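What a Two-Arm Kit Should Promise

By Maritza Agudelo

I have spent most of my working life between engineers and the people who sign the purchase orders, and I became used to one sentence: "It is ready out of the box." Last July I heard it again, from a dealer who was offering the Nelari two-arm kit. I have now had enough time with the kit to form an opinion, and my opinion is that the sentence should be retired.

Let me be fair first. The Nelari is a good product. It comes as two arms on one base plate, with a camera at each wrist, and two people can put it on a bench in one morning. The manual has 62 pages and most of them are clear. The software from Hirnton, which is sold together with the arms, opens on a normal laptop and does not ask for a special account. I have paid more for worse.

My complaint is about how such kits are sold. The brochure speaks of "household tasks" as if these were one kind of thing. To put a bowl on a plate is one problem. To open a small battery compartment and change the cells is a different problem, and I would say it is harder by a large distance. The cover has a little tab, the springs push back, and the thing in your hand wants to turn. A person holds the object with one hand and works with the other without thinking about it. For a machine, this holding is already half of the job, and it is also the half that the brochure leaves out.

This is why I believe that two arms are worth their price, and here I disagree with my colleagues at Chambi, who advise small workshops to buy one good arm and a clamp. A clamp is cheap and it never gets tired, I agree. But a clamp holds every object in the same place and at the same angle, and somebody must put the object into it. If a person has to stand there for the clamp, the workshop has bought a very expensive half of a helper.

There is also the matter of wear. The sales sheet for the Nelari lists the motors, the reach and the load, and gives only one line to the fingers. In my opinion the fingers deserve a full page. They touch everything, and they get old first. A buyer should know what a replacement pair costs, how long the delivery takes, and whether the grip must be set again afterwards. I asked the dealer these questions and waited 37 days for a complete answer. The answer was polite, but I had almost stopped expecting it.

Tarora, which sells a similar kit, does one thing better. It gives the buyer a list of 8 tasks, and next to each task it writes how much teaching a new user should plan for. Some of the entries do not flatter the product. I trusted the company more after reading them, and I think other buyers would do the same. Nelari could publish such a list tomorrow – the knowledge is certainly in the house.

So I would like the sellers to show small, difficult work, with small parts on the table, and to let the customer judge from that.

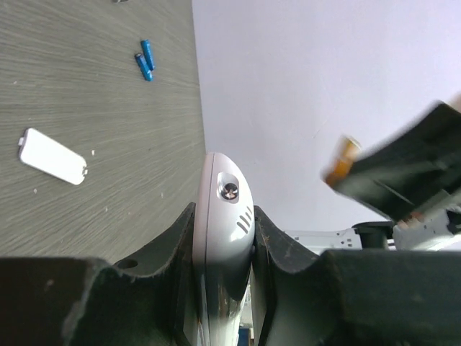
Batteries out on the table, device in the grip.

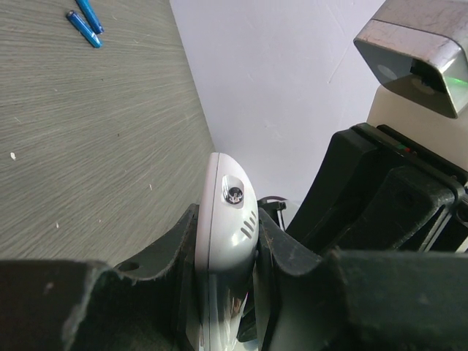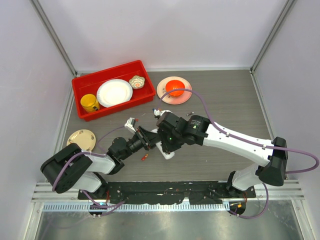
Should a small workshop buy a two-arm kit this year?

Only if one person on the staff has regular hours to teach it and look after it. Without those hours, I would wait and spend the money on better hand tools. With them, I would ask the dealer for a trial on your own most annoying task, and I would get the price of spare fingers in writing before signing anything.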